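BE214 Building Acoustics and Services
Lecture 5: Sound in small rooms
Handout, Friday, February 16, 2024
Jad Masri

Read with chapter 4 of the course reader. Sections 1 to 4 are examinable. Section 5 is for the coursework.

1. Recap from last time

Sound intensity falls with the square of distance in the open. Double the distance and the level drops by 6 dB. Indoors this only holds close to the source. Further away the reflected sound takes over and the level hardly changes as you walk about. The distance at which direct and reflected sound are equal is called the critical distance. In a small hard room it can be well under a metre, so almost everyone in the room is listening mostly to reflections.

Two words that get mixed up in the coursework every year:

Absorption is what a surface does to sound that lands on it from inside the room. It changes how the room sounds to the people in it.

Insulation is how well a wall, floor or door stops sound from getting through to the other side. It changes what the neighbours hear.

Soft, porous material is good at the first and poor at the second. Fixing foam to a party wall will not quieten next door's television. If a client asks for "soundproofing", find out which of the two they mean before you draw anything.

2. Reverberation time

The reverberation time, T, is the time taken for the level to fall by 60 dB after the source stops. Sabine's formula:

T = 0.161 V / A

V is the room volume in cubic metres. A is the total absorption in square metres, found by multiplying each surface area by its absorption coefficient and adding up. People and furniture are added as separate items.

Worked example. A lecture hall has a volume of 3,142 cubic metres and a total absorption of 300 square metres with the seats empty.

T = 0.161 x 3,142 / 300 = 1.69 s

That is long for speech. For a target of 1.0 s:

A = 0.161 x 3,142 / 1.0 = 506 square metres

so 206 square metres of extra absorption is needed. Part of it comes free with the audience, but a hall has to work half empty as well, so do not count on a full house.

Repeat the sum at each octave band from 125 Hz to 4 kHz. Coefficients change a great deal with frequency. Carpet does a fair job at 2 kHz and next to nothing at 125 Hz. A thin panel over an air gap can be the other way round.

Limits of the formula. Sabine assumes the sound is evenly spread and that the absorption is shared out between the surfaces. It goes wrong when:
- the average coefficient is high (above 0.3 or so, use Eyring)
- all the absorption is on one surface, such as the ceiling
- the room is very long or very flat
- the room is small compared with the wavelength

The last case is the subject of the next section.

3. Room modes

Between two parallel hard walls, sound whose half wavelength fits the gap exactly will build up into a standing wave. The lowest such frequency is

f = c / 2L

where c is the speed of sound, taken as 343 m/s, and L is the distance between the walls in metres.

For a room 3.5 m long, f = 343 / 7 = 49 Hz. The next ones along the same length are at 98 Hz, 147 Hz and so on. Each of the three dimensions has its own series, and there are also modes that involve two or three pairs of surfaces together.

In a large hall the modes are packed so closely that the ear cannot pick them out. In a small room they are spread apart at the bottom end, and single notes boom while their neighbours vanish. A male voice has its lowest component near 100 Hz, which is why some small offices make certain people sound as if they are talking in a barrel.

Points to remember:
- Cubes are the worst shape, with three series of modes landing on the same frequencies.
- Pressure is at a maximum in the corners for every mode. Low frequency absorbers do most good there.
- Sitting in the exact middle of the room puts you at a null of the first mode in each direction.
- Moving a wall by 200 mm at design stage costs little. Fixing a boomy room later costs a lot.

Flutter echo is a different thing. It is a rapid string of reflections between two hard parallel surfaces, heard as a buzz or zing after a hand clap. Treating one surface of the pair is normally enough.

4. Doors and insulation

The insulation of a composite wall is governed by its weakest part. Take a partition of 10 square metres rated at 45 dB with a 2 square metre door rated at 25 dB. The combined figure comes out at just under 32 dB. Raising the partition to 55 dB gains you less than half a decibel. Spend the money on the door.

A door's own figure depends on its mass and on its seals. Gaps matter more than most students expect. An undercut of 10 mm will spoil a good heavy leaf, and a letterbox or grille will finish it off. Check in this order: threshold, head and jambs, meeting stile if there is one, then the leaf.

Seals need the door to be pulled fully shut. A closer that is set too weak leaves the door resting on the latch with the seals not compressed. Set too strong, it slams, and the slam becomes the noise complaint. 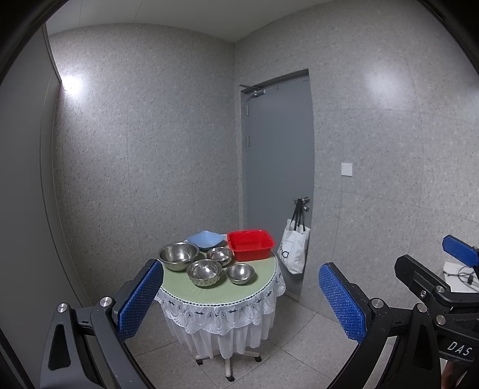

Fig. 5.1 Small room with a round table. Note the closer along the top of the door and the corner where the two panelled walls meet.

For any small room, start with the length, width and height and work out the first axial mode for each. Mark any two that fall within 5 Hz of each other. Only then look up finishes. Do not guess an absorption coefficient from the look of a panel. Two products with the same face can behave quite differently depending on thickness, backing and the depth of the air gap. Use test data, and quote the mounting it was tested with.

5. Coursework 1

You will be given drawings for one of two buildings, the Plemlow library annexe or the Oveck clinic. Groups are on the noticeboard. For your building:

(a) Choose one room with a volume under 50 cubic metres and one over 200.
(b) Calculate T in six octave bands for each, empty and occupied.
(c) For the small room, list all axial modes below 200 Hz.
(d) Propose changes to bring both rooms within the targets in Table 4.2 of the reader.
(e) Estimate the composite insulation of one wall with a door in it.

Word limit 1,502 including captions but not tables. Yes, it is an odd number, it comes from the submission system and I cannot change it.

The spreadsheet from January had an error in cell F12 (it used 0.16 in place of 0.161). Download it again if you saved a copy before week 3.

Sound level meters are booked through the Diekmann lab, one per group. Calibrate before and after at 94 dB and write both readings down. Work without calibration readings loses the marks for section (b) where measurements are used.

Further reading

Course reader, chapters 4 and 6
Condero case study, in the module folder, pages on the rehearsal rooms only

Next lecture: impact sound and floating floors. Bring a calculator.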